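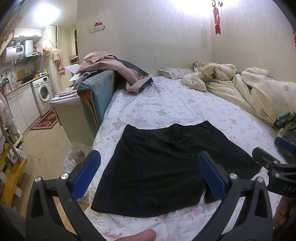 Aula 3: dobrar calções sem drama

Apontamentos do curso Casa em Ordem, oficina Zurberg, 3 de março de 2022

Em fevereiro ficámos pelas toalhas, que são uma maravilha porque têm quatro cantos e não discutem com ninguém. Hoje passamos aos calções! Eu gosto de começar por uns de cintura elástica, porque é aí que quase toda a gente se irrita: o elástico franze, puxa o tecido, e a peça nunca fica um retângulo certinho. Deixem-na franzir à vontade, a sério.

Estender primeiro

Trabalho sempre em cima da cama (a mesa da minha cozinha é pequena demais e tem migalhas). Ponho o cós do lado da cabeceira e as pernas viradas para mim. Depois aliso com a mão aberta, do cós para a bainha, e separo as pernas até se ver bem onde acaba uma e começa a outra. Se os calções forem pretos, como estes, acendam a luz, que as rugas escondem-se muito bem no escuro. Um lençol claro por baixo também ajuda imenso, mesmo que seja às flores.
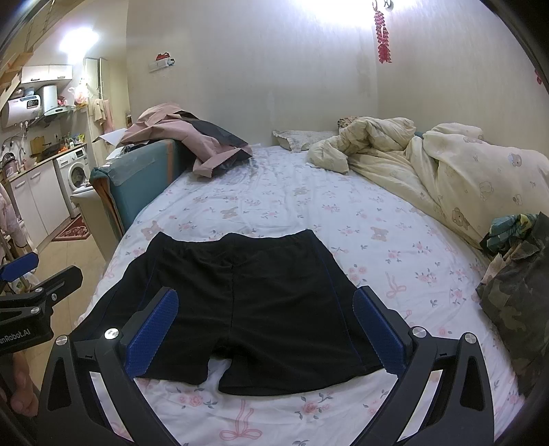 Calções estendidos, com o cós voltado para a cabeceira.

Dobrar

1. Perna sobre perna, costura lateral com costura lateral. Se houver uma risca de lado, usem-na como guia.
2. O bico do gancho fica de fora: metam-no para dentro.
3. Da bainha para o cós, em 3 partes. Nos modelos compridos faço 4.

O método Kutell, de que falámos na primeira aula, manda enrolar. Experimentei e os meus desenrolaram-se todos na gaveta, mas se convosco resulta, força!

Para a próxima aula: tragam uma peça com capuz e leiam a ficha sobre camisolas.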